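Kollska desk lamp, blue
Reviewed 18 December 2019

I bought the Kollska because my old lamp had developed a lean, and because I'm a person who can be talked into a lamp by the word "blue." Skarkia had it in the window. I also looked at the Marinho, a handsome thing priced for people with handsome desks, and went home with the cheaper one.

It lives on the big brown worktable, next to the clipboard and two cups of markers. The rest of the table I try to keep clear, and I fail at this most weeks by Tuesday.

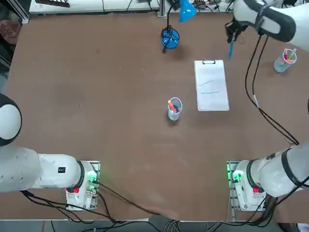 The switch is on the cord, about where your foot is. I have turned this lamp off with my heel in the middle of a sentence more times than I'd like. The light itself is good, warm enough that paper looks like paper, and it doesn't hum. My last one hummed in what I believe was B flat.

The neck stays where you put it if you put it somewhere reasonable. Ask it to reach across the table and it sinks slowly, like a guest who has stopped pretending to be awake. The manual runs to 2 pages, one of which is a warning about bathtubs.

Color is where I got picky. I mark up proofs with highlighters, and under the old bulb pink and orange were the same sad peach. Under this one I can tell them apart, and the green as well. Yellow is still hard to see on cream stock, but yellow has never tried very hard.

I keep the highlighters in a measuring cup, the light blue plastic kind. It won't tip over when I grab one without looking, and I've bought three proper pen holders that couldn't manage that. The Kistetti one, with its little felt compartments, is now full of rubber bands.

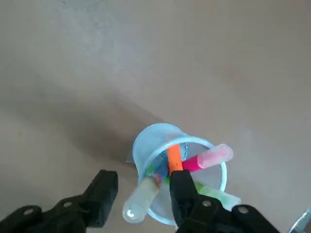 Wubit Araya wrote in to disagree about the neck. Hers has held its position since April, she says, and the trick is to tighten the small screw under the collar, which the manual leaves out. She also thinks I'm unfair to Kistetti, whose felt compartments are "perfectly good for paper clips." I've tightened the screw. It sinks more slowly now.

Four stars. I'd give it the fifth if they moved the switch.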